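To: relleo-users
Subject: Re: [relleo-users] Marker pose jumps when something sits in front of the tag

> We're on Relleo with the Pekard wrist camera driver. The target pose is
> fine until a block goes in front of the square, then it flips or drops
> out for a few frames and the arm hunts. Is there a setting for this, or
> do we need to fit a second marker? Logs available if anyone wants them.
> Using the stock config apart from the exposure.

You don't need a second marker, at least not to start with. We had the same trouble at Pastholm in March and fixed it in the config.

The square detector wants all four corners. When the fingers or a block hide the lower edge, it extrapolates the missing side and accepts whatever fits. On a small outline that gives you two poses with nearly the same reprojection error, and the default picks the lower one each frame with no memory of the last. That's your flip.

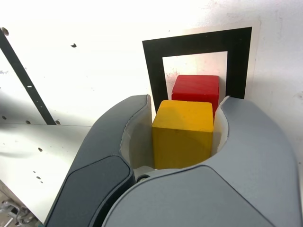 What worked for us was to stop updating the target once the gripper closes. Set hold_on_grasp to true in the tracker section and the planner will keep the last pose that had four real corners. It's off by default because people with moving targets complained. Your target is fixed, so you lose nothing.

Then look at max_hold_frames. It ships as 9, far too short for a full approach. We run 71. If the hold runs out the tracker goes back to guessing and you get the hunting again, only later in the move.

Check your exposure too. A white background lit hard will bleed into the inner edge of the outline and shift the corners inward. We dropped ours until the paper was no longer clipping. Colour segmentation for the blocks got better at the same setting, yellow in particular.

I replayed 829 logged frames through the old and new configs. The old one flipped in 484 of them. The new one didn't flip in any, but it did hold a stale pose once after I'd bumped the mount, so re-home if you touch anything.

The ambiguity check in Perić's branch is a better long-term answer. It isn't merged and I haven't tried it with the Pekard driver.

Send the logs if hold_on_grasp makes no difference. The tracker log is enough, I don't need the video.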